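Work Surfaces for Small Assembly Tasks
Project report, Seson workshop course
Submitted in March

3. Choosing the top

Our group was asked to pick a surface for the small assembly bench in the Gronden building. The old top was a white painted sheet. Small parts slid on it, and glare from the ceiling lights made pale parts hard to find. We compared it with two wood-grain samples from Pliner, one matte and one satin.

For the slide test we placed a part on each sample and tilted the sample until the part moved. We did 156 trials per surface. The matte sample held parts at the steepest angle. The satin sample was better than the paint but left a shine when the lights were on. The matte sample also marked less when we dragged a screw across it.

Color was the second question. Most of our parts are black, white or blue. Black parts were easy to see on every surface. White parts disappeared on the paint and stood out on the brown. Blue was fine on both, and a brown top with pale walls gave us the best contrast overall.

4. Layout

We kept the middle of the board clear for handing over parts and put everything that has to be fastened down at the near side. Walls on the left, right and back stop parts from rolling off. The near side stays open for cleaning.
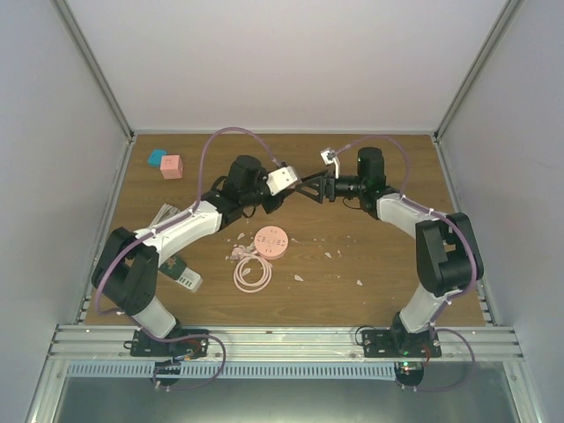
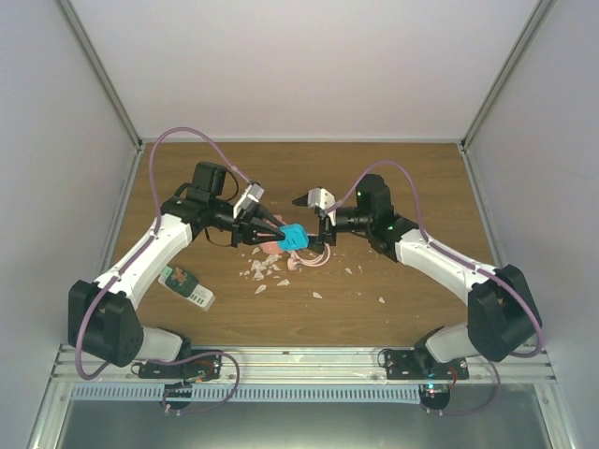

Brown wood-grain top, pale walls on three sides, two arms meeting over the middle. A small blue piece is held in the gripper of the left arm in the second picture.

5. Cost and remaining work

The matte top, edge strips and fasteners came to 37 dollars over the limit set by the Khoury fund, so we left out the spare board. We have not tested how the surface holds up to solvent cleaners. The tilt test should also be repeated with rubber parts, which we did not have in time.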